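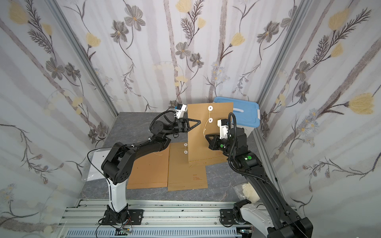
Deux bras, une enveloppe kraft tenue en l'air par celui de droite.

Notes — porte ouverte Ultance, mercredi

Dire bonjour, rappeler que la cellule Mohmand est visible toute la journée, 50 visiteurs par groupe au maximum.

Le travail : manipuler des enveloppes à ficelle, celles qui ferment avec deux boutons ronds. Papier souple, rabat, ficelle fine. Ne pas annoncer de cadence, on me la demandera de toute façon.

Laisser les gens approcher, puis reprendre. Le lot compte 700 enveloppes, 333 sont passées en mai. Le reste attend la mise à jour du logiciel Ornex.
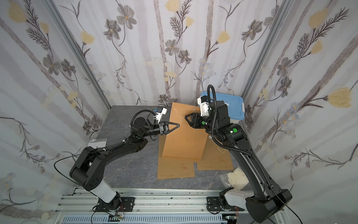 Les deux pinces face à face, le carton dressé entre elles.

Insister sur la coordination — un bras seul ne suffit pas pour ce genre de pièce. Question fréquente : pourquoi pas des ventouses ? Réponse : essayées chez Hedley, abandonnées à cause de la ficelle.

Passer à la vue de près. Chaque poignet porte sa caméra.

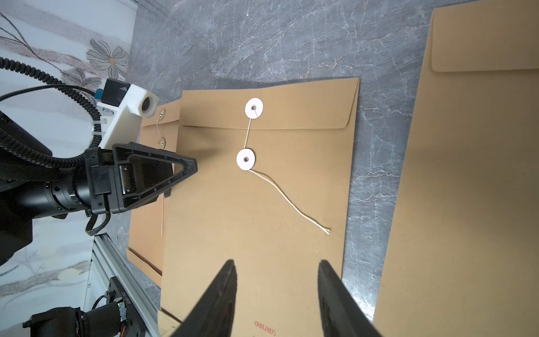 Parler ensuite des enveloppes qui se chevauchent. Choisir laquelle prendre demande plus de réglages que la prise elle-même. 601 essais enregistrés à ce jour, consultables à l'accueil.

Questions, dix minutes. Départ du groupe suivant à 15 h.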